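Flurnholm House Newsletter – November

From the kitchen: the fruit is back

Dear neighbors,

Many of you asked me in the stairway when the shared kitchen will have fruit again. I am happy to write that it started again this month, and I would like to explain how it works now, as a few things are different from the spring.

The money first. From the summer flea market we had 869 left over, and at the house meeting it was agreed that 50 of it goes to fruit every month until it is used up. It is not a big amount for a house of our size, so please think of the fruit as a small thing for the afternoon and not as your weekly shopping. If you have guests and need a whole bunch of bananas for a cake, the shop on the corner is open until late and they are very friendly there.

The fruit is delivered by Nutanura, the small grocery near the tram stop. They come in the morning, before 6 if the traffic is good, and leave the boxes inside the back door. Whoever is first in the kitchen may unpack them. You do not need to ask me. Put the fruit out, fold the boxes flat and bring them down to the paper bin. The last time, two boxes stood in the hallway for several days and Mrs. Ngau from the second floor had trouble to pass with her shopping cart.

Now about bananas, which are the most loved and also the most difficult. In the spring we kept everything together in one deep bowl, and the bananas at the bottom became brown and soft very quickly. Apples make bananas ripen faster, and the weight of the other fruit presses on them. So the bananas now have their own place, the round orange wire basket on the white table. The wire lets the air come from all sides, and you can see immediately what is inside without turning everything over with your hands.

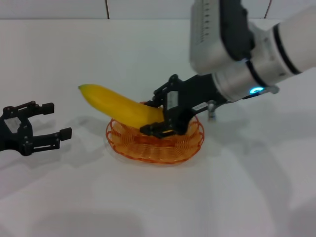
Please do not put apples or pears with them, also not for one night. The apples go in the drawer of the refrigerator, where they stay crisp much longer than I expected. Pears can stand on the windowsill until they give a little when you press near the stem. After that they should be eaten the same day or the next.

When you take a banana from a bunch, hold it at the stem and bend it slowly. If you pull from the middle, the neighbor banana often opens at the top, and then it dries out and no one wants it. I learned this from my grandmother, who sold fruit at a market for many years and was quite strict about it. She also never put bananas in the refrigerator, but here I disagree with her a little. If they are already ripe, the cold only makes the peel dark. The inside stays good for some days more.

For bananas with many brown spots we have a new box in the freezer, on the middle shelf. Peel them first, please! A frozen banana with its peel is a very unpleasant thing to work with – I tried it once and needed a knife and a lot of patience. Cut them in pieces and write the month on the bag. Anyone may use them for pancakes or shakes.

Some of you wrote to me about the pears. In September we had very good ones, and the label on the box said Curico, which I found out is a town in Chile. I asked at the shop if we can have them again, but it depends on what they get, and at this time of year they have mostly local ones. I will ask again after the winter.

Cleaning the basket is simple. Take out the fruit, wash the wire with warm water and a drop of soap, and dry it well with a towel, also where the wires cross. It takes less time than boiling an egg. The list for this is on the inside of the cupboard door, and at the moment there are still free lines for the second half of the month.

One more small request. Those little stickers on the fruit do not belong in the sink – last month I took 15 of them out of the drain. They go in the trash, and the peels go in the green compost bucket, which somebody should carry down when it is full.

If you have a wish for the next order, write it on the paper next to the cupboard list or put a note in my mailbox on the ground floor. Two people already asked for mandarins, so these will come with the next delivery.

Azlan Yeoh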